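How an Electric Door Lock Works

Level: ages 9 to 12
Words to know: coil, plunger, current, magnetic field, circuit

An electric lock is a lock that is opened by electricity instead of by a key. Electric locks are used on apartment doors, lockers, mailrooms and some vending machines. Most small ones depend on a part called a solenoid. The word is said "SO-luh-noyd."

This page explains what a solenoid is, how it moves a bolt, and how the rest of the lock tells it when to move.

What is inside a solenoid

A solenoid has two main parts. The first is a coil, a long piece of thin copper wire wound many times around a hollow tube. The second is the plunger, an iron or steel rod that slides in and out of the tube. Most lock solenoids also have a spring and a metal case.

The wire in the coil has a very thin coating on it. The coating does not let electricity through, so the current cannot take a shortcut from one turn of wire to the next. It has to travel the whole length of the wire.

The solenoid in the Gikimari locker lock, which is used as the main example on this page, has 800 turns of wire. The coil is 21 millimeters long.

Electricity and magnets

When an electric current flows through a wire, a magnetic field forms around the wire. The field around one straight wire is weak. A small paper clip would hardly move.

When the wire is wound into a coil, the fields from all the turns add together. Inside the tube, they all point the same way. More turns make a stronger field, if the current stays the same. More current also makes a stronger field.

Iron is pulled toward the place where a magnetic field is strongest. In a solenoid that place is the middle of the tube. When the current is switched on, the plunger slides toward the middle. When the current is switched off, the field goes away, and the spring pushes the plunger back to where it started.

Moving the bolt

In a simple locker lock, the end of the plunger is the bolt. With the power off, the spring holds the bolt out, and it sits in a slot in the door frame. The door cannot open. With the power on, the bolt is pulled in and the door is free.

The bolt travels only a few millimeters. A solenoid is strong over a short distance and weak over a long one, so locks are designed to keep the movement small. Large doors need a different design. The Monti door lock uses a solenoid to move a small catch, and the catch lets go of a much heavier bolt. The solenoid never has to move the heavy bolt itself.
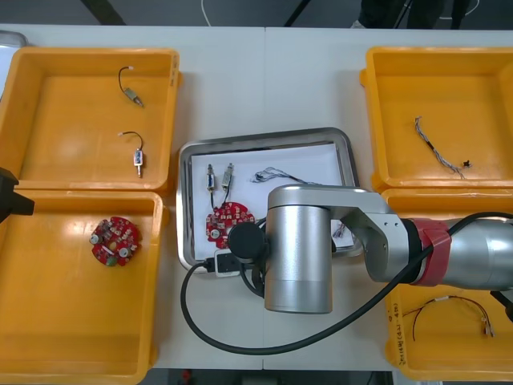

Two solenoids with black wires, in the yellow bin at upper left of the first picture. The second picture shows a red circuit board. 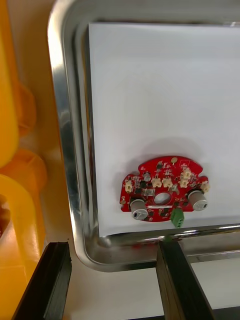
The control circuit

A solenoid cannot decide anything. It pulls when it has current and stops when it does not. Another part of the lock has to switch the current on and off, and this part is called the control circuit.

In a keypad lock, the control circuit does its work in this order:

1. It waits for a button to be pressed.
2. It stores each number as it is entered.
3. It compares the numbers with the code kept in its memory.
4. If they match, it sends current to the solenoid for a short time.
5. It switches the current off and goes back to waiting.

The chip that checks the code works with very small currents. A solenoid needs a larger one. Between them is an electronic switch called a transistor. A small current or voltage from the chip turns the transistor on, and the transistor lets the larger current pass from the battery to the coil.

Power on or power off

Some locks are locked when the power is off. These are called fail-secure locks. The Gikimari lock is one of them. If its battery runs down, the locker stays shut and has to be opened with a spare key.

Other locks are unlocked when the power is off. These are called fail-safe locks. They may be used on doors that people must be able to get through in an emergency. A fail-safe lock uses current the whole time it is locked – day and night – so it is normally wired to the building and not run on a battery alone.

Why the coil gets warm

Copper carries electricity well, but not perfectly. Some of the energy in the current turns into heat. A coil that is on for one second hardly warms up. A coil that is left on for several minutes can become too hot to touch, and the coating on the wire may melt.

For this reason, many lock solenoids are made for short use only. The Gravari solenoid must be switched off after each pull and given time to cool. The Skotasel model has thinner wire and takes less current, so it can stay on longer, but its pull is weaker.

Battery life

The Gikimari lock opens 3000 times on one set of batteries. On a locker opened twice a day, that is more than four years.

Cold weather shortens this. Batteries give less power when they are cold, and a lock on an outdoor locker may need new ones sooner.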